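Marble print worktop for the hobby table - sensible or daft?
Forum > Home and Workshop > Tables, tops and surfaces

crumbtray
I'm after opinions before I do the second table. I did the first one in a marble print, white with brown-grey veins, and put plain grey panels round three sides so things would stop disappearing down the back. I love it. My other half says it looks like a hotel bathroom and wants the second one done in plain grey to match the sides.

What I'm mostly sorting on these tables is small stuff in tubs, so seeing what I've dropped matters more than looks. Has anyone lived with a veined top for a while? Does it drive you mad?

pegboard_pam
I had one for years in the kitchen, white with quite dark veins. Lovely with flowers on it, awful for finding anything small. I lost a brown button on a brown vein for most of a weekend, and I was leaning on it the whole time!! Go plain.

tidyish
Disagree completely with the above, sorry Pam. A plain top shows every crumb and every ring off a mug, and you end up wiping it all day long. With a bit of pattern you can get on with your life. Mine's from Wernell, 74 cm deep, and I wouldn't swap it.

pegboard_pam
But crumbtray WANTS to see what's been dropped! Hiding crumbs and hiding buttons is the same thing.

tidyish
Fair point about the buttons. Still wouldn't swap it.

oldgreybench
Can we see it? Hard to say anything about veins without knowing how busy they are. Some of these prints are nearly all vein.

crumbtray
I've been writing bits about the table on my own page as I go, so I'll paste the latest in here, it covers most of it. The first part is just me moaning about the old top, which was a door on two trestles and sloped. Anything round went straight over the back edge and I had to get down on my knees with a torch. 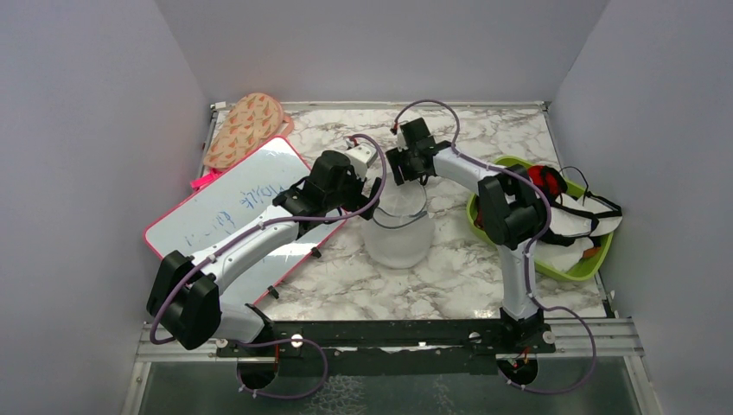 Pokow, February

The table has its three sides now, left, back and right, and I'm a lot less cross as a result. I went for a plain grey because I thought the marble was quite enough to look at on its own. There's a thin metal rail along the foot of the back panel with a little corner bracket at the left end, and that was the fiddliest bit of the whole job. I cut the rail twice (measured from the wrong side the first time, my own fault) and the offcut is now holding up a tomato plant.

I'm sticking with see-through tubs. I tried solid ones from Arnia and kept opening every single one to find what I wanted, so they've gone up in the loft with the Christmas lights. Lids are off while I'm at the table and back on before tea.

Still to do: a second table the same height, 90 cm, and a decision about the top.

oldgreybench
Oh that's not busy at all. I was picturing something much wilder. I'd do the second the same and be done with it.

The grey sides are nice, they calm it down. How high did you go with them? I did mine 20 cm and regretted it within the week, things still hopped over.

crumbtray
Higher than that, though I couldn't tell you without going out to measure and it's chucking it down.

pegboard_pam
Ok I'll admit it's paler than mine was. I'd still put a plain mat down where you do the actual sorting. Cheap, rolls up, and you get your buttons back.

halfaninch
Quick one on the rail. Did you butt it right up to the panel or leave a gap? I left a gap on mine and it's turned into a gutter. I get it clean with a paintbrush every Saturday and by Monday it's full again.

crumbtray
Right up at the foot of the back panel. I'd read about the gutter problem on here, might even have been your thread.

halfaninch
It was almost certainly my thread, I've been going on about it for ages.

tidyish
Is there a price on that top? Śliwiński had a marble one on offer at roughly 16 a metre but the veins were more yellow, and I'm not sure I'd want it next to grey.

crumbtray
I had the top already so no idea what it would be now. Yellow next to that grey would look a bit poorly I think. Get a sample if they'll post you one.

pegboard_pam
They do post them, but mine came folded.

tidyish
Folded!! Right, I'll drive over.

crumbtray
Update on the home front - we've agreed on marble for the second one with a plain mat on top of it, so Pam half wins. The grey sides stay. I'm ordering the mat tonight, and if anyone knows one that lies flat without weighing down the corners please shout.

halfaninch
Leave it upside down under the bed for a couple of nights first. Worked on mine, apart from one corner.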